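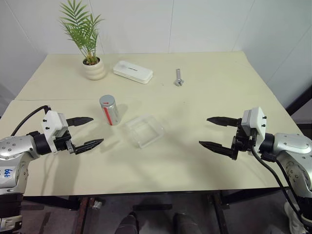 # Drurnus: 반품 분류대 양팔 조작 기록과 그 옆에서 일한 사람들의 메모

Nisano의 Clarau 물류동에서 반품된 잡화를 집고, 돌려 보고, 제자리에 놓는 작업을 양팔 로봇으로 수행한 기록입니다. 로봇은 사람이 원격으로 조종했습니다. 그러니까 이 데이터 안의 "자동화"는 전부 누군가의 어깨와 손목에서 나왔습니다. 회사 소식지에는 그 문장이 빠졌길래 여기 적어 둡니다.

조작 기록 외에 작업자 메모가 같이 들어 있습니다. 원래는 오류 보고용 빈칸이었는데 사람들이 거기에 하고 싶은 말을 쓰기 시작했고, 읽어 보니 오류 보고보다 쓸모가 있어서 남겼습니다.

## 한눈에 보기

| 항목 | 내용 |
|---|---|
| 에피소드 | 1576 |
| 검증용 | 200 |
| 시험용 | 159 |
| 훈련용 | 나머지 전부 |
| 참여 작업자 | 26명 |
| 조작 방식 | 양팔 원격조종, 손가락 두 개짜리 그리퍼 |
| 메모 언어 | 한국어, 영어, 독일어, 그리고 Rommel만 읽을 수 있는 약어 |
| 관리 | Simin Daneshvar, Jana Kohlhase |

## 무슨 작업인가

반품 분류대에 올라오는 물건은 서로 아무 관계가 없습니다. 캔 옆에 투명한 플라스틱 용기가 있고, 뒤에는 흰 상자가 누워 있고, 그 옆에 화분이 있는 식입니다. 사람은 이걸 보고 한숨을 한 번 쉰 다음 치웁니다. 로봇은 한숨 단계가 없어서 빠를 것 같지만, 투명한 용기 앞에서 그 시간을 다 돌려줍니다.

작업은 네 종류로 나눴습니다.

- **세우기/눕히기** (`upright`): 쓰러진 캔이나 원통을 세우거나, 반대로 눕혀서 바닥면을 확인한다.
- **옮기기** (`transfer`): 물건을 지정된 자리로 옮긴다. 한 팔로 시작해도 되고 중간에 다른 팔로 넘겨도 된다.
- **열기/닫기** (`lid`): 뚜껑 있는 상자를 연다. 한쪽 팔이 몸통을 누르고 다른 쪽이 뚜껑을 든다.
- **비켜 주기** (`clear`): 목표물에 닿으려면 먼저 치워야 하는 것을 치운다.

`clear`는 처음 계획서에 없던 항목입니다. 기획 쪽에서는 물건이 한 줄로 얌전히 놓여 있으리라 생각했던 모양이고, 분류대에서 하루라도 일해 본 사람은 그 그림을 보고 웃었습니다. 항목을 추가하자고 한 사람은 야간조의 Shazia Kiani입니다.

## 작업대와 로봇

상판은 두 장을 맞붙인 것이고 가운데로 이음매가 지나갑니다. 얇은 물건을 상판에 댄 채로 밀면 이 이음매에 걸리는 일이 있습니다. 보정 과정에서 지우지 않았습니다. 현장의 이음매도 없어지지 않을 테니까요.

그리퍼 손가락은 뾰족하고 검은색입니다. 작은 부품을 집기에는 좋습니다. 얇은 플라스틱 용기의 모서리를 잡을 때는 힘을 조금만 더 줘도 손가락이 안쪽으로 미끄러져 들어가므로, 학습할 때 그리퍼 개폐값을 이진으로 뭉개지 말고 연속값 그대로 쓰는 편을 권합니다.

케이블은 손목 쪽으로 늘어져 있습니다. 조종 중에 케이블이 물건에 닿은 에피소드에는 `cable_contact` 표시가 붙어 있습니다. 조종자가 직접 누른 표시라서, 바쁜 시간대에는 빠진 것이 있을 수 있습니다.

## 폴더 구성

```
drurnus/
 episodes/
 train/
 val/
 test/
 notes/
 raw/
 cleaned/
 shifts.csv
 objects.csv
 README.md
```

`notes/raw`는 작업자가 쓴 그대로이고, `notes/cleaned`는 이름과 욕설을 뺀 것입니다. 분량 차이는 대부분 욕설 쪽에서 났습니다. `raw`는 메모를 쓴 본인이 공개에 동의한 것만 들어 있습니다.

`shifts.csv`에는 주간조와 야간조 구분, 교대 직후인지 여부, 조종자의 익명 번호가 있습니다. 조종자별 성공률을 계산할 수 있는 자료인 줄은 우리도 압니다. 아래 "하지 말아 주세요"를 먼저 읽어 주세요.

## 에피소드 필드

- `task`: 위의 네 종류 중 하나
- `left_arm`, `right_arm`: 관절값과 그리퍼 개폐값
- `instruction`: 조종자가 시작 전에 받은 한 줄 지시문
- `outcome`: `done`, `partial`, `abandoned`
- `handover`: 팔 사이에 물건을 넘겼는지 여부
- `cable_contact`: 케이블 접촉 표시
- `note_id`: 연결된 메모. 없으면 빈칸

`abandoned`는 조종자가 스스로 그만둔 경우입니다. 초기에는 이걸 `failure`라고 불렀는데, 그렇게 부르던 동안에는 아무리 엉망이 된 상황이라도 다들 끝까지 버텼습니다. 이름을 바꾸자 사람들이 제때 손을 떼기 시작했습니다. 데이터 품질 개선에 들어간 비용으로는 가장 쌌습니다.

## 현장에서 달라진 것

이 부분이 길다는 지적을 검토 때 받았습니다. 줄이지 않았습니다.

**서 있던 사람이 앉게 되었습니다.** 분류대 작업은 종일 서서 하는 일이었고, 원격조종은 앉아서 합니다. 무릎이 편해졌다는 메모가 많고, 눈과 목이 뻐근하다는 메모도 그만큼 자주 나옵니다. 의자는 Schwerdtfeger에서 파견 나온 인간공학 담당 Gisela Mühlbauer가 골랐습니다. 첫 번째 의자는 회의실에서 굴러다니던 것이었고, 그 의자에 대한 메모는 `cleaned` 폴더에 거의 남아 있지 않습니다.

**손의 감각이 직무기술서에 올라갔습니다.** 반품 물건을 들어 보고 "속이 비었네" 하고 아는 것은 오래 일한 사람의 기술인데, 그동안은 어디에도 적혀 있지 않았습니다. 그리퍼를 통해서는 그 무게가 느껴지지 않습니다. 없어지고 나서야 문서에 적혔고, 적히고 나서야 교육 시간이 배정됐습니다. 순서가 거꾸로라고 생각하시면 맞게 읽으신 겁니다.

**잡담이 줄었습니다.** 분류대는 마주 보고 일하는 자리였습니다. 조종석은 모두 같은 방향을 봅니다. Rommel Quiambao가 메모에 "등하고는 대화가 안 된다"고 썼고, 그 뒤로 조종석 두 개를 직각으로 돌려 놓았습니다. 생산성 지표에는 변화가 없었는데, 관리 쪽에서는 이걸 나쁜 소식으로 받아들인 것 같고 우리는 허락으로 받아들였습니다.

**"로봇이 했다"와 "내가 했다" 사이가 애매해졌습니다.** 물건이 잘 옮겨지면 로봇이 잘한 것이고, 떨어지면 조종자가 떨어뜨린 것이 됩니다. 월요일 조회 때 Shazia가 이 문법을 지적했고, 그 뒤로 현장 보고서의 주어는 잘됐든 못됐든 "조종석"으로 통일했습니다. 어색합니다. 어색한 채로 쓰고 있습니다.

**급여 등급은 아직입니다.** 원격조종은 현재 분류 작업과 같은 등급입니다. 12월에 다시 논의하기로 되어 있습니다. 본 데이터를 인용하면서 "숙련 조종자의 시연"이라고 쓰실 분들은 그 표현을 마음껏 써 주세요. 협상 자료에 붙이겠습니다.

## 메모 발췌

`notes/raw`에서 옮겼고, 맞춤법은 손대지 않았습니다.

> 투명한거 오늘만 세번째. 나는 보이는데 왼팔은 안보이는 척 함

> 뚜껑 여는데 오른팔로 누르고 왼팔로 드는게 편함. 나는 왼손잡이임. 교육자료는 반대로 되어있음

> 화분은 잎 말고 화분을 잡으세요. 다음 사람한테 하는 말임

> 교대하고 십분은 그냥 연습이라고 쳐줬으면 좋겠다. 눈이 아직 복도에 있음

마지막 메모는 반영했습니다. 교대 직후 에피소드는 `shifts.csv`에 따로 표시되어 있고, 평가에서 뺄지는 쓰는 분이 정하시면 됩니다. 우리 쪽 기준 실험에서는 뺐습니다.

## 알려진 문제

- 투명한 물건의 `partial` 판정이 조종자마다 다릅니다. 용기가 목표 자리에 걸쳐 있을 때 누구는 `done`, 누구는 `partial`을 눌렀습니다. 시험용 159개는 Jana Kohlhase가 전부 다시 판정했고, 훈련용은 그대로입니다.
- `instruction` 문장이 초반과 후반에 다릅니다. 초반 지시문은 기획 쪽에서 쓴 것이라 "대상물을 지정 영역으로 이송"이고, 후반은 작업자가 쓴 것이라 "캔 저쪽으로"입니다. 모델은 앞의 것을 좋아하고 사람은 뒤의 것만 씁니다.
- 왼손잡이 조종자의 에피소드가 적습니다. `handover` 방향이 한쪽으로 치우쳐 있으니 양팔 정책을 학습할 때 확인하세요.
- 조명이 일정합니다. 실제 분류대 쪽은 그렇지 않습니다. 이 데이터로 학습한 정책을 그대로 내려보냈다가 오후 네 시 햇빛을 만나고 돌아온 적이 있습니다.
- `objects.csv`의 "기타" 항목이 큽니다. 반품이라는 게 원래 그렇습니다.

## 이렇게 써 주세요

- 양팔 조작 정책의 학습과 평가
- 지시문 표현 차이에 따른 성능 비교
- 원격조종 업무의 설계, 휴식 배치, 교대 방식 연구
- 메모와 조작 기록을 함께 보는 작업. 우리가 제일 보고 싶은데 시간이 없어서 못 한 것입니다.

## 하지 말아 주세요

- 조종자 번호별 순위표를 만드는 일. 사내에서 한 번 시도된 적이 있고, 1위가 누구인지 다들 금방 알아냈고, 그 사람이 제일 싫어했습니다.
- 에피소드 길이로 적정 작업 속도를 정하는 일. 조종자들은 천천히 하라는 안내를 받았습니다.
- 메모 작성자를 추정하는 일.
- 인원 감축 계획의 근거로 쓰는 일. 여기 있는 모든 동작 뒤에 사람이 한 명씩 앉아 있었으므로, 근거로도 약합니다.

## 동의와 삭제

참여자 26명은 조작 기록과 메모에 대해 따로따로 동의했습니다. 조작 기록만 동의하고 메모는 빼 달라고 한 사람이 있어서 `note_id`가 빈 에피소드가 생깁니다. 빈칸을 메우려고 하지 마세요. 퇴사한 뒤에도 삭제를 요청할 수 있고, 요청이 들어오면 다음 판에서 빠집니다. 이유는 묻지 않습니다.

동의서 초안은 법무 쪽 문장으로 되어 있어서 Simin이 전부 다시 썼고, 법무가 그걸 다시 고쳤고, Simin이 또 고쳤습니다. 지금 붙어 있는 것은 Simin이 마지막으로 만진 판입니다.

## 바뀐 점

- 시험용 분할 재판정 반영
- `failure`를 `abandoned`로 변경, 옛 이름은 더 이상 읽지 않음
- `clear` 작업 추가
- 교대 직후 표시 추가
- Rommel의 약어 풀이표를 `notes/`에 넣으려 했으나 본인이 아직 쓰는 중

## 문의

조작 기록과 파일 형식은 Jana Kohlhase, 메모와 동의 관련은 Simin Daneshvar에게 보내 주세요. 야간조에 직접 묻고 싶은 것이 있으면 Simin을 통해 Shazia Kiani에게 전달됩니다. 답은 교대가 끝난 뒤에 나갑니다.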